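Home | Rooms | Prices | FAQ | Contact

Tremwood Guest Apartments – Frequently Asked Questions
Last updated: July 21, 2018

When can I check in?
From 3 in the afternoon. If you will come late in the evening, please write us before, and we will send you the code for the door.

Is there a deposit?
Yes, it is 80 dollars for each apartment. You get it back after we check the rooms.

Can I park my car?
There is a parking lot on Cartwright Street, 12 dollars for one night. In June the lot is often full, so please reserve early.

Do you accept pets?
Small dogs only, and not in the bedrooms.

How far is the bus station?
Bus number 67 stops at our corner and goes directly to the station.

What do I find in the kitchen?

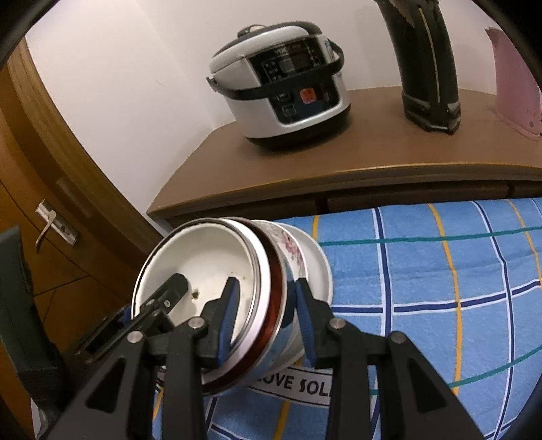
Guests who stay a week or longer usually want to cook, and we have tried to prepare the kitchens for this. Every apartment has a stove, a small refrigerator and basic pots. There is also an electric rice cooker, which stands on the wooden cabinet, and bowls and plates for your meals. Salt and oil we do not provide – the shop next door has both.

Can I leave my bags after check-out?
Yes, until 3 in the afternoon, in the room behind the office. Please put your name on each bag.

Contact us | © Tremwood Guest Apartments | Back to top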